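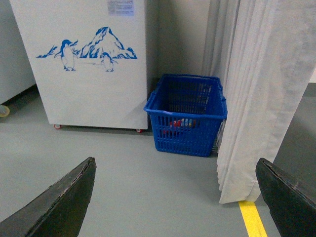

Nirkesbridge Community Shop - Members' Forum
Premises and Equipment > Position of the freezer and storage of baskets

Posted by J_Amin
Members are asked to comment on the position of the white penguin freezer before the floor is deep cleaned. It stands on casters and can therefore be moved without lifting. My proposal is that it be brought forward 36 cm from its present line, so that a mop can pass behind it. I would also ask that the blue basket on the floor in the corner be returned to the stack by the entrance. Baskets used for food should not be kept at floor level.

Posted by Kotian_P
I support the cleaning but not the new position. The aisle is used by customers with pushchairs and should be kept as wide as it is now. The freezer could be rolled out on the day and put back afterwards.

Posted by warrier.m
I agree with Mr Kotian. I would add that the contents should be transferred before any move. In February the unit was shifted full, and one caster jammed against the skirting. Two members of staff were needed to free it.

Posted by J_Amin
The point about the contents is accepted. I do not accept the point about the aisle. Our agreement with Taltirholm, who service the unit, asks for a clear gap at the rear, and the present arrangement does not provide one.

Posted by A_Hegde
May I ask which gap is meant? The sheet I hold gives 100 mm. That is considerably less than 36 cm and might satisfy both parties.

Posted by Kotian_P
100 mm would be acceptable to me.

Posted by balakrishnan_p
On the matter of the basket, I must disagree with Mrs Amin. Staff use that corner when filling the freezer, and a basket within reach saves a walk to the entrance. If hygiene is the concern, a wall hook would answer it. Kurup stock a suitable one in packs of 4.

Posted by J_Amin
A hook would be satisfactory, provided the basket is marked for staff use. I remain of the view that it should not stay on the floor in the meantime.

Posted by warrier.m
Please could the penguin decal be left alone during cleaning? Abrasive pads should not be used on the front panel - a damp cloth is sufficient.

Posted by A_Hegde
Noted. I shall enter the 100 mm gap and the hook on the list for Sat 2 May. The question of the aisle width remains open, and measurements may be posted in this thread.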